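Workshop notebook, Nivthorpe Learning Centre
5 December 2020

Trial of the Gullik listening module, second delivery. Facilitator: F. Muriithi. Observer: A. Sisodia.

The paired retelling task was moved ahead of the written reflection, as agreed in September. Discussion began sooner and the quieter participants spoke earlier. Reflections were capped at 175 words; most participants stopped well short of the limit.
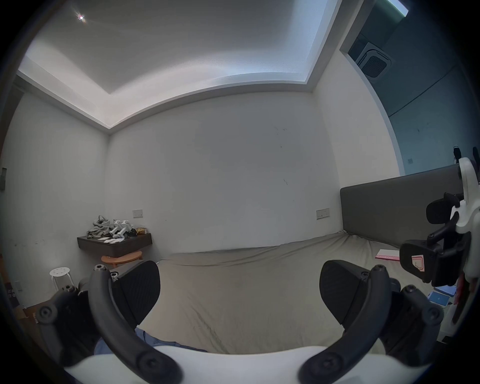 Gripper, both fingers and pads.

The role cards require revision. Card 9 repeats the instruction on the preceding card and should be withdrawn. K. Tsuchiya to redraft before the Troven delivery.

Printing: quote received for 1,000 workbooks, colour cover only. Held pending a decision on the programme title.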